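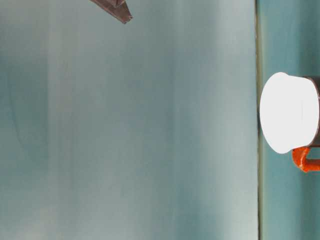 Tulten Project, Teaching by Demonstration Working Group
Minutes of meeting held Aug 24, 2018, Kinsella Room
Chair: Stavros Nikolaidis

1. Previous minutes
Accepted with one correction. The leader arm in item 3 should read Murano, not Tonivier.

2. Cup task, remote control
The target is 100 demonstrations per operator. Operators drive the arm from the leader unit and start each run with the gripper clear of the cup. The orange handle stays in the fixed camera's view at the start of a run.
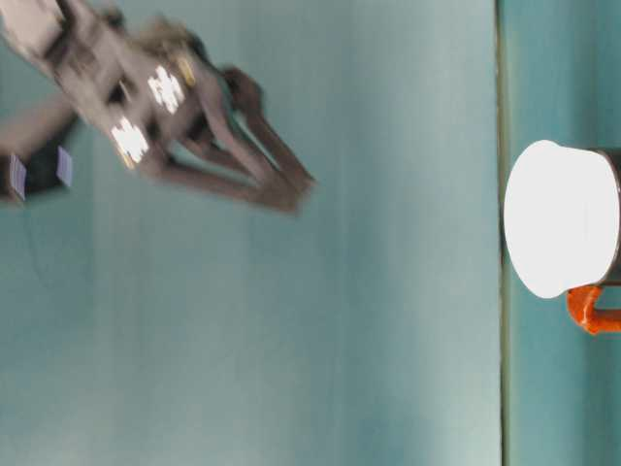

Runs where the operator stops partway and starts again are to be labelled as restarts and kept in a separate folder. The log now stands at 413 entries, restarts included. Stavros will check the labels before the next export.

3. Approach speed
Discussion on how fast operators should bring the fingers in. Current practice varies a good deal between people. 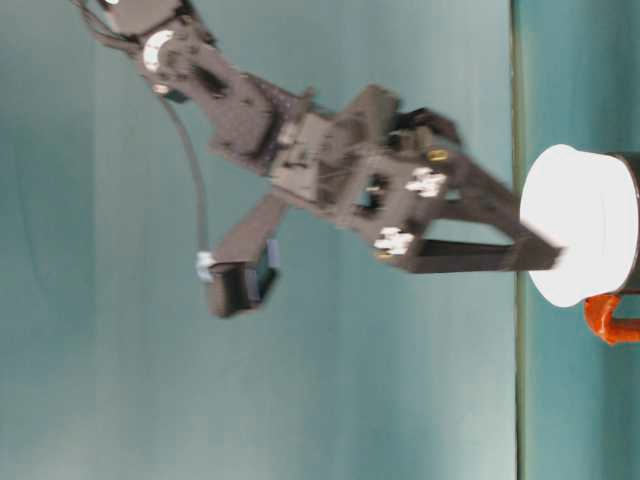 Stavros said slow approaches are easier to label but teach the arm to hesitate, and he would sooner have operators move at the pace they find comfortable. Agreed. The written instructions will be changed to match.

4. Wrist camera
The wrist view is to be recorded on every run, including practice. Operators may look at it while driving but should not rely on it alone for judging height over the cup. 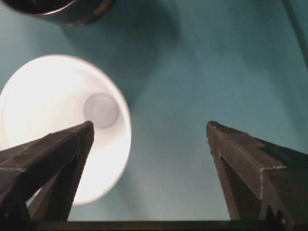 Any run with the wrist stream missing for more than five seconds is to be discarded and repeated.

5. Hand guiding
Deferred to January. The joints are too stiff to backdrive evenly and the Tonivier quote has not come in.

6. Actions
Stavros: label check, revised operator instructions.
Chair to follow up the Tonivier quote.

Meeting closed. Next meeting to be advised by email.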